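Up at 5:40. Pressure 1009 and falling slowly, frost on the north side of the shed roof only. The stove had kept in overnight, so I left the boiler off and worked at the bench until it was light enough to go down to the gauge.

The gauge is the reason I am writing more than the usual three lines tonight. I have been saying since autumn that the float is sticking, and today I finally took the recorder apart and found that the float is fine. The fault is in the clock drive. The drum on the old Friesen recorder should turn once in seven days, and it has been losing time at the start of each chart and gaining some of it back by the end. On paper that looks exactly like a river that rises late and falls early. I had been reading it as float lag and correcting for the wrong thing.

The method, so that I have it written down. I put a fresh chart on at 7:15, made a pencil tick at the pen, and then made a tick every half hour until noon, going by the radio clock. The ticks should have been evenly spaced. The first four were close together, the next two were right, and the rest were slightly wide. A uniform loss would have meant regulation. An uneven one means friction somewhere that varies with the position of the drum, or a mainspring that binds when it is fully wound. I let it down by a third and repeated the first hour, and the spacing came out nearly right. So it is the spring, or old grease in the barrel, and most likely both.

The recorder was installed in 1976 according to the plate inside the door. There are service marks scratched under the plate in two different hands, the last of them with no date I can read. I doubt the barrel has been opened since. The grease I could get at with a toothpick was the color of strong tea and had set like wax. I cleaned what I could reach with white spirit and a cut-down brush, left it to dry on newspaper, and oiled the pivots with clock oil, one small drop each. The barrel itself I am not going to open at the kitchen bench. A mainspring that size can take skin off, and I have no winder for it.

While the drum was off I checked the pen arm. Travel is full and free. The nib had a crust on the left tine, which I soaked off. The ink is the purple glycerin type and there is a third of a bottle left. After that it will have to be whatever Dreltex sells now, and their catalog lists only felt cartridges, which will not fit this arm without an adapter. I will need to make one from brass tube. The old nib holder measures a shade under four millimeters on the outside and is slightly oval from being pinched.

Walked down to the stilling well at 12:30 with the tape and the flashlight. Silt in the bottom is up to the second rung, higher than I expected after a dry winter. The lower intake pipe is half blocked with leaves and a mat of roots. I rodded it through from the well side and got a good rush of brown water, then clear. The level in the well rose by the width of two fingers in the first minute, which tells me how far out it had been sitting. That means there were two faults stacked on each other, a slow intake and a bad clock, both pushing the trace in the same direction. No single correction was ever going to fix the winter charts.

Staff gauge reads 102 at the bridge, in centimeters above the local zero. The recorder read 99 before rodding and 101 after. I am content with 101. The remaining difference may be in the zero of the staff gauge, as the lower plate has one screw missing and can be moved by hand. I need a stainless screw, number eight, and a plug for the timber behind it.

Mekdes Shiferaw phoned at lunch about the Riltau figures. She has the upstream station and has been trying to match her peaks to mine to get a travel time for the reach. Her numbers gave anything from three hours to eleven for the same sort of flood, and she had started to think her own clock was at fault. I told her about the drum. She was silent for a bit and then asked whether the error repeated from week to week. It was the right question. If the drum loses the same amount in the same part of each chart, the winter can be recovered with a table. If it wanders, the timing is gone and only the heights are any use.

So the afternoon went to that. I pulled the 47 charts from the drawer and laid out the ones with a check mark written on them mid-week. I have not been consistent about mid-week checks. Where I had made them, the lag at the check was between 50 minutes and an hour and a half, always the same sign, and larger in the cold weeks. That is encouraging. Cold grease would do precisely that. I think a table in two columns, day of chart and mean temperature, would bring most of the peaks to within a quarter of an hour. Mekdes wants to run it against the January flood first, where she has a timed reading from the road bridge to compare. I will send her the chart by mail and keep a tracing.

She also asked about the rating curve and I had to admit the top end is a guess. The highest flow I have gauged was well below the bank. Everything above that is drawn with a flexible ruler and optimism. The bed at the section has shifted since the alder came down, too, so even the low end ought to be done again. Six or seven verticals with the small current meter would do for a start, at two or three different stages, the first as soon as the water is low enough to stand in.

The current meter needs its own attention. Spin test in the kitchen, out of any draft: it ran for 70 seconds from a firm blow and stopped gradually. I would like two minutes. I changed the oil in the bearing and got 95. The cups are straight, the contact is clean, and the clicks in the headphone are sharp. I suspect the lower pivot is worn flat. There is a spare in the tobacco tin marked G, with the parts that came from the Gronmont station when it was closed, but it is a longer pattern and would need to be dressed down on the stone. Left that for another day.

Expenses, for the record: white spirit, clock oil, two sheets of wet-and-dry paper. I already had the brass tube. The spring barrel will have to go out for service, and the only quote I have so far is vague about time and clear about price. In the meantime I will wind to two thirds and change the chart every four days. That costs more paper, but I bought a box of almost 4000 chart blanks when the printers cleared their shelves, and I will not get through them in this lifetime whatever I do.

Supper was pasta with peas, drained badly. The handle has come off my colander on one side and it tips toward the sink if it is not held. Looked at replacements for ten minutes on the computer and then gave up. I want an oval one, long enough to rest over the small basin, with holes fine enough for rice.

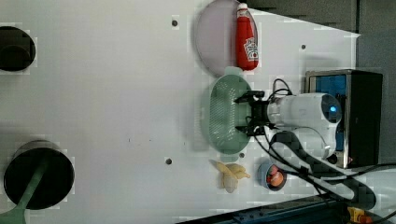

Oval colander, pale green. Shape about right.

Back to the charts after washing up. I traced the January peak on the good tracing paper and marked the corrected time in red next to the recorded time in black. The difference came out at an hour and ten. With that change, the travel time from Riltau drops to a little under five hours, which fits the slope of the reach much better than eight did. One flood is no proof. There are two smaller rises in February with mid-week checks on both sides, and I will do those tomorrow if the light is good.

A note on the tracing: the red pencil smears if the paper is turned over before it is fixed. Use the hard one next time, and write the chart number in the top left corner so that it survives trimming.

Put the recorder back together at 8:30 by lamplight. Drum seated, gear meshed with a paper-thin gap, clock wound nine turns and no more. Reset the pen to the well level by tape, allowing for the rise since noon, and closed the door. The catch is loose. I have wedged it with a folded bit of card until I can find a longer screw for that as well.

Things to carry down in the morning: number eight stainless screw, plug, the short rods, spare gloves, pencil on a string. Also the bucket, for the silt. The well will need to be bailed to at least the bottom rung before the spring rises start, and in March that could be any week now. I would prefer to do it with the intake closed, but the valve has not moved in years and I do not want to be the one who breaks it off with the river coming up.

Pressure 1004 at 9:50. Wind has gone round to the southwest. Rain before dawn, I think – the drum should have its first rise to record by noon.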